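Wrist camera cable keeps working loose on the marker cell

Posted in Cell Setup and Maintenance

Skumolau wrote:
Bench arm, parallel gripper, camera on the wrist, white table. The job is picking up a whiteboard marker and dropping it in a bowl. The camera feed drops out when joint 6 goes past 180 degrees, and it comes back if I jog the wrist home. Third time since May. I've reseated the plug at the camera end twice. Before I order another cable, is the routing wrong?
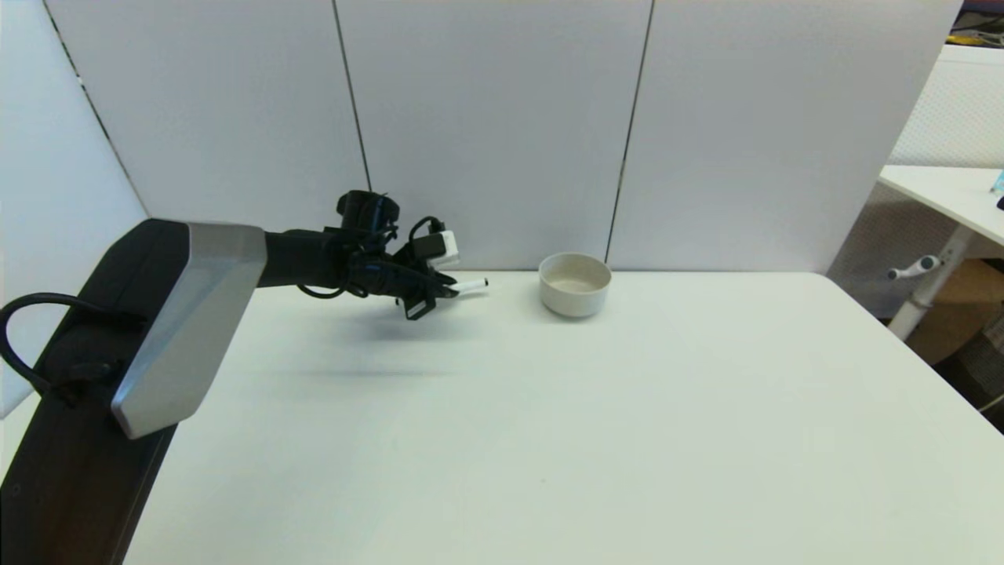
Gudex replied that a plug which recovers when you jog home is rarely the fault, and that the conductor is probably cracked a few centimetres back from the strain relief. Swap in a known good cable with the arm parked, run the wrist through its full travel by hand in free drive, and watch the feed.

Skumolau wrote:
Don't have a spare that length. I can borrow one Friday.

Vestergaard wrote:
I'd look at the slack before buying anything. There's a loop hanging under the wrist on yours. On ours a loop like that caught the finger bracket on low approaches and pulled at the connector every cycle. We went up one side of the forearm, one full turn around the wrist, and a hook-and-loop tie on each side of the joint. No zip ties, they bite into the jacket.

Gudex wrote:
Disagree on the full turn. It's fine if the program only ever unwinds it. If the planner picks the other direction you end up tightening it, and then you're back here in a month. Limit joint 6 in the safety config and leave the loop alone.

Vestergaard wrote:
Limiting the joint costs him half his grasp angles. The marker can be lying any way round.

Gudex wrote:
It's a two-finger gripper. Grasp at 0 or at 180, it's the same grasp. He loses nothing he needs except which end the tip points, and for a bowl that doesn't matter.

Skumolau wrote:
Tip direction does matter a bit, I want the cap end in first. But I could live without it for now.

Elīna Sproģis wrote:
Check the big loop at the base end too, the one that swings out wide by the lower arm. If that one is short of slack at full reach, it pulls on everything upstream. Drive to your furthest pose and see whether the cable goes straight between two ties. Also redo your hand-eye calibration once you've had the camera plug off. It's easy to shift the mount pushing the plug home.

Skumolau wrote:
Borrowed cable is in. Feed held through the whole range, so the old one is cracked. Found the spot by flexing it, 61 mm from the plug. Limited joint 6 to plus or minus 100 and moved the wrist ties. Calibration was out by a hair, redone. It's done around 2,000 cycles with no dropout.

Vestergaard wrote:
Good. I'd still do the turn.

Gudex wrote:
Of course you would. What bend radius did you end up with at the camera?

Skumolau wrote:
Haven't measured. Will check when the new cable gets here and post the colour code for the plug as well, the manual has two of the wires swapped.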